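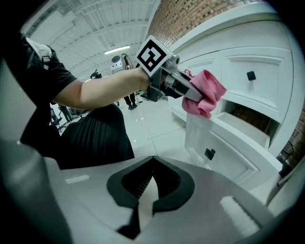

Un paño rosa y el cajón abierto del mueble blanco.

Preguntas frecuentes sobre cajones, paños y demás trapitos

Me llegan muchas dudas parecidas al correo, así que las he ido juntando aquí. Contesto desde mi experiencia en casa, que es la de alguien que ha tenido cajones imposibles de cerrar durante años (¡años!). Última revisión: 2 de junio de 2025.

¿Por dónde empiezo si tengo una cajonera entera hecha un desastre?
Por un cajón. Uno solo. Yo en enero vacié la cajonera completa encima de la cama y a las once de la noche seguía sin sitio para dormir. Ahora abro un cajón, lo termino, lo cierro y me voy a hacer otra cosa si me apetece.

¿Doblar o enrollar?
Depende de la tela. Los paños finos y las camisetas viejas los enrollo, porque doblados se me deshacen al sacar el de al lado. Las toallas, dobladas siempre: enrolladas abultan muchísimo y luego el cajón roza arriba. Los manteles ni una cosa ni la otra, van colgados en una percha de pantalón. Eso me lo enseñó mi vecina Perihan Kırmızıgül y no he vuelto a planchar un mantel dos veces.

¿Y si se me arruga todo igual?
Pues se arruga. A un paño de cocina no le pasa nada. Lo que sí hago es sacudirlo bien antes de guardarlo y pasarle la mano por encima en la mesa, y con eso me conformo.

¿Qué va en los cajones de arriba?
Lo que uso a diario. En los de abajo, lo de temporada y lo que saco de vez en cuando, que para esos hay que agacharse y las rodillas se quejan. Si te toca ordenar los de abajo, ponte un cojín en el suelo o siéntate de lado junto al mueble, se aguanta mucho mejor que en cuclillas.

¿Merecen la pena los separadores?
A ratos. Compré 3 de la marca Soten y uso 2, el otro anda por el trastero. Para calcetines, fenomenal. Para trapos me sirve igual una caja de zapatos recortada.

¿Cómo limpias un mueble blanco con molduras?
Con un trapo de algodón apenas humedecido y, para el rebaje de los paneles, un pincel seco de cerdas suaves. Ahí se mete una pelusa que no se ve hasta que le da el sol. Los pomos negros cantan todas las huellas, así que les doy un repaso cada vez que paso por delante con un paño en la mano.

Se me atasca un cajón, ¿qué hago?
Primero mira detrás, casi siempre hay un calcetín caído. Si no, y las guías son de madera, frota un poco de vela por los cantos. Floarea Barbu me escribió desde Falville para decirme que ella usa jabón seco y que le va igual de bien.

¿Qué haces con los paños que ya no quieres?
Los más gastados los corto para limpiar cristales y los zapatos. Los que están decentes los ofrezco por el edificio antes de tirarlos.

¿Cada cuánto hay que repetirlo?
Yo reviso un cajón cuando empieza a costarme cerrarlo. Los de la ropa de cama, cuando cambio el edredón.

¿Puedo mandarte mi duda?
¡Claro! Déjala en los comentarios y la añado aquí en cuanto pueda. Si es de armarios roperos dame un poco de tiempo, que el mío todavía está a medias.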